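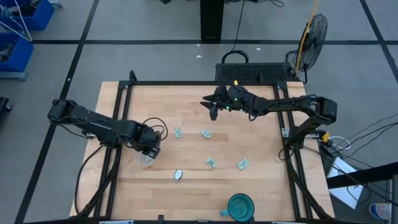 Josico Opens Wrapper Sorting Program to Local Schools and Offices

06/10/2019

Josico announced today that its small-wrapper collection program, previously limited to the company's own break rooms, will accept material from outside groups beginning in February. The program, known as Trusomel, gathers the small crumpled packets and wrappers that are often left on tables after snacks and meals.

Participating sites will receive a clear container for each shared table, together with a printed guide to sorting. Material will be taken to the Josico workshop in Saxena, where it will be spread out on a tabletop, checked piece by piece and placed in clear containers.

"Small packets are easy to overlook," said Ritu Mittal, program director at Josico. "A clear container on the table gives people a place to put them and lets staff see when it needs to be emptied."
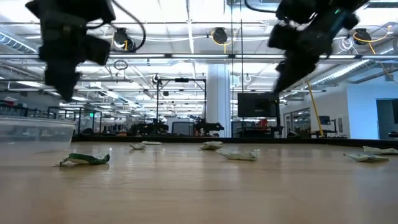

What the Program Accepts

Trusomel accepts small packets and wrappers of any color, including those with crimped or twisted ends. Packets do not need to be flattened. They should be empty and free of food. Cups, cans and paper napkins should be kept out of the container and handled through a site's regular service.

The first phase has places for 40 sites. Each site may request up to 10 containers at no charge, and collections will take place 2 times a month. Stokulard will supply the containers and handle transport.

"Our drivers will exchange full containers for clean ones at each visit," said Panagiotis Kneževič, operations manager at Stokulard. "Sites are asked to keep them indoors until pickup." 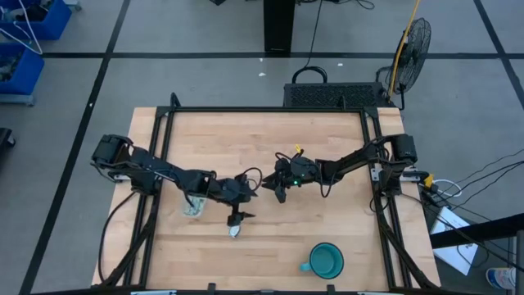
How to Apply

Schools, offices and community centers in Saxena may apply in writing to the Josico program office. Applications should state the number of shared tables and name one contact person. Sites will be notified of their first collection date by letter.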